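Workroom Notes: Storing Markers at Shared Tables

The supply cabinet at Follbridge was inventoried in March. The final sheet listed 2,347 items, and a large share of them were markers in one state or another: new, usable, faint, dead, or missing a cap. Elis Trevor did the sorting and has asked that the results be put to some use, so this item covers how we keep markers on the worktables, what goes wrong with them, and what we are changing.

Caps first. A marker left uncapped loses solvent from the tip, and the tip fails before the reservoir is empty. Most of the markers thrown out during the inventory still had ink in them when cut open. With water-based ink, a dry tip can sometimes be recovered by standing it in a few drops of clean water and then capping it overnight. With alcohol-based permanent ink, water does nothing useful. Storing the marker capped and tip down for a day will bring some of them back. If the first line after that is still gray and broken, discard it.

Push the cap on until it clicks. On the older Parri markers there is no click, and the cap has to be pushed until it meets the collar of the barrel. A cap that rocks when touched is not seated. Cracked caps go in the trash along with the marker, unless there is a spare of the same make in the tray on the second shelf. Caps from different makes may look interchangeable but often leave a gap at the collar.

Orientation depends on the type. Single-tip permanent markers do well flat or tip down. Dry-erase markers should be stored flat when they are put away for more than a day or so, as the pigment settles, and a marker kept tip up for weeks will write pale. Double-ended markers are always stored flat. For a working session of an hour or two, none of this matters much, and any upright holder will do.

That leaves the question of the holder. For several years we used the Stinitz desk caddies, which have a weighted base and six square compartments. They are stable and they are also a nuisance. The compartments are too deep for short markers, the corners collect eraser dust, and the caddy takes up room that is wanted for paper. People filled every compartment because the compartments were there, and the contents were seldom used or checked. Beverley Pomare suggested clearing the tables down to one container each, with only what the session requires in it.

We tried glass jars, which were heavy enough but noisy on the hard tops, and then a Unimier steel pencil cup, which was good in all respects except that we had only 2 of them. Paper cups were the fallback, and they have stayed. A plain white cup shows ink stains at once, so a leaking marker gets noticed on the day it starts leaking. When the cup is stained or soft at the rim it is replaced. They come in sleeves, and the last order was for 500, shared with the coffee station.
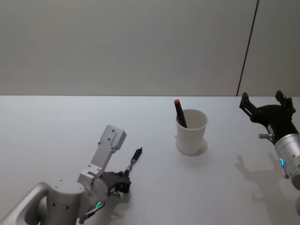 A paper cup does have limits. It weighs almost nothing, and a long marker leaning against the rim moves the center of gravity up and to one side. One marker is fine. With several, spread them so that they lean in different directions, or put a flat stone or a few large washers in the bottom. Do not use sand, which gets into caps. Place the cup well in from the table edge and away from the side where sleeves and elbows pass. A rolled rim should be left as it is — once it has been unrolled or cut down, the wall folds under very little pressure.

The tabletops themselves need less care than they have been getting. Dry-erase ink wipes off the white surfaces with a dry cloth if it is caught the same day. Permanent ink needs a small amount of isopropyl alcohol on a folded paper towel, worked from the outside of the mark toward the middle, followed by a damp wipe. Test an out-of-the-way spot first on any table you have not cleaned before. Scouring powder and melamine sponges are both abrasive, and they dull the finish and give the next stain something to hold on to.

At the end of a session, take each marker out of the cup, check that the cap is tight, and return it flat to the drawer for its color. Empty cups go back on the shelf by the sink, right way up, unstacked if there is any fresh ink inside. Markers that have written badly go in the tray marked TEST, and Elis will go through it when it is full. New labels for the color drawers are being printed and should be up before the next issue. Until then, black and dark blue are still sharing the top drawer.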